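Minutes, Wednesday meeting of the Chuang Street home help group
Taken by me, Hoi-yan Wei, typing with a cold, so forgive the spelling
In the chair: Chih-ming Man

We started at 7:10 and went straight to item one, which was whether a machine can tidy up after people yet. Chih-ming had three pictures of a two-handed robot with a cube and a tray, and we spent longer on them than the agenda allowed.
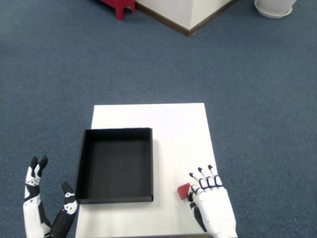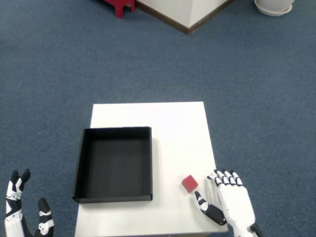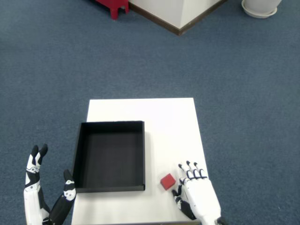

Item 1: red cube on the table, black tray still empty, right hand beside the cube in all three.

I said putting one block in a box is what I ask of my grandson, and he's two. Chih-ming said fine, but look at those fingers – all those joints, and every one has to stop in the right place. He thinks small pick-up jobs will come first and laundry much later. I think he's an optimist! We did agree that a bare white table is a lot kinder than my kitchen counter on a school night.

Item 2: the Fokenix quote. They want $700 a month for a trial machine, plus $166 for setup. There was a fair bit of muttering. I asked if that covers someone coming out when it gets stuck and Chih-ming didn't know, so he'll call them. Their brochure talks about loading dishwashers but only says "selected items," and I'd like to know who does the selecting (me, probably).

Item 3: the stockroom at Mivthorpe. They have 43 bins to sort every morning and asked if we'd share a machine with them. My feeling was that bins of the same parts are a better first job for it than our clients' homes, where the slippers move around. Most people nodded. Chih-ming wants to see it handle soft things before we sign anything – socks, dishcloths, a bag of rice.

Agreed: no trial before July. Chih-ming to call Fokenix. I'm to write up 28 chores from our visit sheets, easiest first, and bring copies.

Any other business: the key to the side door is still missing. Closed at 8:25.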